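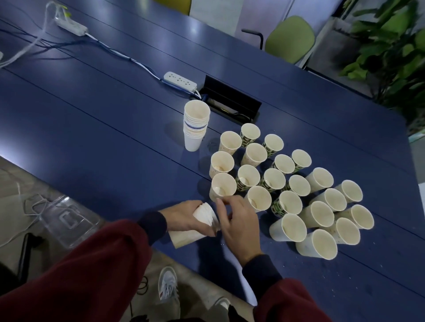 Plotby finally has a place to get a hot drink before nine in the morning, and I for one am delighted. The old ticket office on the corner of the station yard has been shut for 7 years (I can remember buying a paper ticket through that little brass hatch, which dates me) and on 02/02/2022 it opened its doors again as a coffee counter run by Urkley, the small roasters from over the hill.

I went down on the first morning, thinking I'd be in and out. No chance! The queue went out of the door, past the bike racks and halfway to the bus shelter, and I ended up chatting to a couple who'd walked in from Stinico just to see what the fuss was. They had the porridge. I had a flat white and a cheese scone the size of my fist, and I'd have the scone again tomorrow.

The menu is short, which suits me. Coffee, tea, hot chocolate, porridge until half past ten and then soup, with scones and a tray bake on the side. The soup was leek and potato when I was there and I'm told it changes every couple of days. You can sit in if you're quick — there are two window benches and a shelf along the back wall where the timetables used to hang — but most people seem to be grabbing something on the way to the platform. Bring your own mug and you get 20p off, so I'll be digging mine out of the back of the cupboard.

Now, the building. Those of us who've walked past it in the rain will know what a state it was in. The roof had gone at one end and there were pigeons living in the waiting room. The parish put in £3,000 towards the roof, and the rest of the money came from Urkley and a loan they'll be paying back out of the takings. The floor tiles are the original ones, scrubbed up, and the hatch is still there too, although it doesn't open any more because somebody painted it shut in the eighties. I gave it a good push while I was waiting and it didn't budge.

Not everyone is thrilled. The bakery in Mogensen Street has been doing takeaway coffee for years and the staff there told me they're a bit worried about the morning trade. I can see why, though I'd say the two are far enough apart that you'd have to be very keen to walk from one to the other with a train due. There's also been some grumbling about parking in the yard, and I did see a van blocking the disabled bay for a good ten minutes, so fair enough, that needs sorting out before the weather warms up and we get the walkers in.

A petition to get the building back into use was signed by 161 people the winter before last, and it was lovely to see so many of the same faces in the queue. I signed it in the post office and then forgot all about it, I'm afraid.

Opening hours are half past six until 2 in the afternoon, every day except Sundays. They're hoping to stay open later from April, when the evening trains go back to the full timetable, and there's talk of tables outside if the council says yes. Cards and cash are both fine. Dogs are welcome as well, and there's a bowl of water by the step.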